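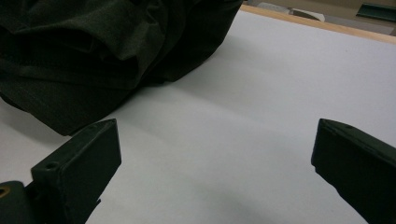 The Lavum cell is a two-finger cloth handling station at Nernovska, set up by Asanka Nanayakkara. Fingers are checked every 12 days for wear, mostly at the corners, where the dark green finish scuffs lighter. Work surface white, flat; dark garments piled on it stand out well. Ripples in the white get smoothed at setup.

Finger swap: two people, 9 minutes. Open fingers wide frist, then undo bolts. Log kept by Amber Visser, last entry 5th May.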